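Kustero Opens Its Second Repair Counter in Tusimthorpe

Kustero, the household goods repair company, announces the opening of its second repair counter in Tusimthorpe. The new counter is placed on the ground floor of the Plerkon building, next to the post office, and it starts to receive customers in November. Opening hours are from 9 in the morning until early evening.

The company was founded by Taner Gezer, who worked before as a service technician for small kitchen machines. The first counter, on Başaran Street, accepted 2,342 items for repair during the last business year. Of these, 1,749 items were returned to their owners in working condition. The most common items were coffee grinders, table lamps, irons and hand mixers.

"Many people came to us from the other side of the town and carried a heavy mixer on the bus," said Taner Gezer, founder of Kustero. "They asked us many times when we will open closer to them. Now we can finally give them an answer. I am very glad about it, and also a little nervous."

The new counter accepts the same items as the first one. Customers can leave an item without an appointment and receive a paper ticket with a number. A technician examines the item and calls the customer with a price before any work begins. If the customer does not agree with the price, the item can be picked up again without payment.

Parts From Old Machines

Kustero keeps its own stock of used parts, which are taken from machines that could not be repaired. The stock now includes 1,059 different parts, among them switches, motor brushes, glass jars and lids for models that are not produced anymore. Both counters will use the same stock, and parts will be moved between them each morning.

"For a lid or a small switch, the customer should not have to buy a whole new machine," said Zübeyde Kozan, who is responsible for the new counter. "We had a customer with a blender from her mother. The motor was very good, only the coupling was broken. We found the right one in a drawer, and she had the blender back the same week."

Zübeyde Kozan has worked at the Başaran Street counter for nine years. She will lead the team in the Plerkon building together with two technicians from the first location. The company is also looking for one apprentice. Applicants do not need previous experience, but they should be able to read a simple wiring diagram and speak with customers in a friendly way.

Evening Courses

From the first month, the new counter will also offer evening courses for small groups. The first course shows how to change a plug, how to clean a coffee grinder and how to replace the cord of a lamp. Participants may bring one item from home. Tools are provided, and registration is possible at both counters. 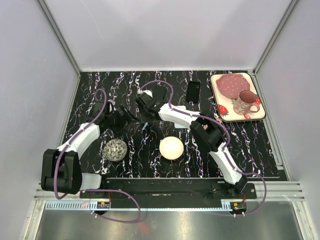 About Kustero

Kustero repairs small household machines and lamps for private customers in Tusimthorpe and the villages nearby. The company is owned by its founder and has two counters, on Başaran Street and in the Plerkon building.

Press contact: Zübeyde Kozan, Kustero, Plerkon building, ground floor, Tusimthorpe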